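Géza Veres spends most of his working week reading other people's rent rolls. He arranges loans on small apartment buildings, mostly walk-ups with fewer than 100 units, and has done so since leaving a bank credit department where, he says, he learned how to say no politely.

His firm, Monder, works out of two rooms above a pharmacy. It has six people, counting Veres. They don't lend money themselves. They prepare files for owners who want to buy, renew or refinance, and take those files to lenders who might want them.

"The owner thinks he's buying a building," Veres says. "The lender is looking at a stream of rent with some brick around it. My job is to write the thing up so both of them recognize it."

The part of the work he most wants to talk about is renewals. A lot of owners took five-year terms when rates were low, and those terms are coming due. Many of them haven't looked at the commitment letter since the day they signed it.

"I ask for the letter and I get a photo of the first page," he says. "The conditions are on page three. The reporting requirements are on page three. If you were supposed to send in statements every year and you didn't, I'd like to know that before the lender brings it up."

He tells clients to start nine or ten months ahead of maturity. Most call with three months left. That is enough time for a clean building with tidy books. It gets tight when the lender orders an environmental report, or when the appraiser is booked solid, as they tend to be in December.

One recent file was a brick building called the Ganditz, held by two brothers who had inherited it. The rents were low and the expenses were a mess. Snow removal was sitting under repairs in one year and under landscaping in the next. One of the brothers had been paying the boiler contractor from his personal chequing account.

"There was nothing wrong with the building," Veres says. "But the statements made it look like the costs jumped all over the place. We spent three weeks just putting things on the right line." 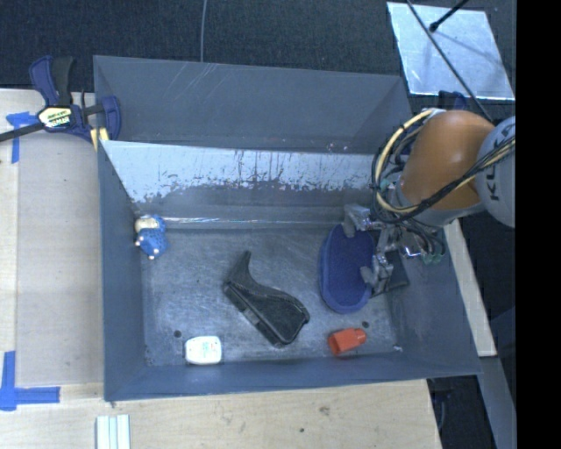
The loan closed at a lower amount than the brothers had hoped for. Veres had told them at the first meeting that it would. Lenders size these loans on debt coverage, he explains, and when the rate goes up the same net income carries less debt. An appraisal can come in high and it makes no difference if the income won't support the payments.

"People bring me the appraisal like it's a cheque. I put it to the side and ask what's left after taxes, insurance and heat."

Insurance has become the line he argues over most. He has seen premiums on older wood-frame buildings almost double at renewal, and a lender will use the new figure even if the old policy has months to run. He now asks for an insurance quote in the first week, along with the tax bill and the last two years of utility statements.

For record-keeping he points smaller owners to Stetia, the bookkeeping package his office uses, though he says a spreadsheet is fine if somebody keeps it up. He is less keen on the summary reports some property managers send out. "They're nice to look at. I can't get a vacancy history out of them."

Not every file goes ahead. Last year he spent a good part of the spring on a purchase for a company called Tăng, which wanted to buy a mixed building with shops on the ground floor. Two of the commercial leases were month to month. The lender discounted that income heavily, the buyer couldn't make up the difference in cash, and the vendor wouldn't move on price.

"I don't get paid on those," he says. "I still think it was the right call by the lender. I wouldn't have counted that rent either."

Asked whether borrowers should go directly to a lender and save the fee, he says some of them should. An owner with one building, a long relationship with a credit union and a simple renewal may not need anyone in the middle. He charges when the loan funds, and he would sooner turn that sort of work away than have someone wonder afterward what they paid for.

He is more cautious on second mortgages. He will arrange one to pay for a roof or a new boiler if the rents can carry it. He won't do it to cover a shortfall on the first. "If the building can't make one payment, I'm not going to find it another one to make."

His advice on prepayment is shorter. Read the clause before signing, and ask for a written example of the penalty using your own balance. He has had clients sell partway through a term and find out the cost from the lawyer a few days before closing.

Monder has no plans to add staff. Veres says he'd like to spend less time chasing missing leases, and has started sending new clients a checklist before he'll book the first meeting. So far, half of them fill it out.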